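Drukport sort son premier recueil de recettes de table d'hôtes, et je vous raconte tout

Communiqué de presse, janvier

Bonjour à toutes et à tous,

Je m'appelle Chathurika Kanagaratnam et, d'habitude, c'est moi qui reçois les communiqués (j'ai tenu une rubrique cuisine pendant des années), alors pardonnez-moi si celui-ci part un peu dans tous les sens ! La maison Drukport publie à la fin du mois « La grande marmite », un livre que j'ai écrit entre deux services à l'auberge Larska, et je suis ravie de vous l'annoncer moi-même.

L'idée est née au petit déjeuner, vers la fin d'une saison très chargée. Les voyageurs repartaient avec des bouts de papier griffonnés, la recette du dahl aux épinards, celle du pain de seigle, le gâteau au citron que je rate une fois sur deux. Hendrik Dijkstra, mon éditeur, qui dormait là par hasard, a récupéré un de ces papiers et m'a dit qu'il voulait la suite. J'ai cru qu'il parlait du gâteau. Il parlait d'un livre.

Le voici donc : 200 pages, des soupes, des currys, des plats au four, un chapitre entier sur les restes (mon préféré, je l'avoue) et des quantités pensées pour une tablée. Pour celles et ceux qui cuisinent à deux, chaque recette se réduit facilement et les proportions sont données en marge. J'ai tenu à garder des ingrédients qu'on trouve partout. Il y a bien des feuilles de curry ici et là, mais je vous dis toujours par quoi les remplacer, et mes tantes ne m'ont pas encore pardonné le laurier.

« Chathurika écrit comme elle cuisine, en parlant beaucoup et en goûtant sans arrêt », raconte Hendrik Dijkstra. « On a gardé les digressions, on a juste enlevé les taches de curcuma. »

Le premier tirage est de 632 exemplaires, un chiffre bizarre qui tient au papier qu'il restait à l'atelier et que je trouve finalement très joli. Les 100 premiers seront signés. Si ça part vite, Drukport réimprimera au printemps, sur un papier un peu plus épais à ce qu'on me dit.

Pour le lancement, on se retrouve au café Guerra à partir de 18 h 30. Je ferai trois plats du livre, servis à la louche dans la salle du fond, et je lirai l'introduction si ma voix tient le coup. L'entrée est libre. Venez avec un bocal si vous voulez emporter un peu de chutney, il y en aura beaucoup trop, comme toujours.

Les journalistes peuvent demander un exemplaire ou deux recettes à reproduire auprès du service de presse de Drukport. Je réponds aussi aux questions par téléphone, plutôt l'après-midi, parce que le matin j'ai les mains dans la pâte. Le livre sera vendu en librairie et à l'accueil de l'auberge.

À très vite, j'espère !

Chathurika

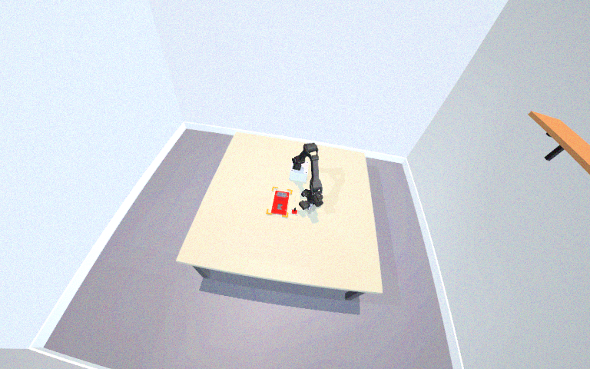
Le livre contient-il des recettes végétariennes ?

Plus de la moitié des plats le sont, et ils sont signalés par une petite feuille à côté du titre. Pour les autres, une variante sans viande est proposée en bas de page quand elle vaut la peine.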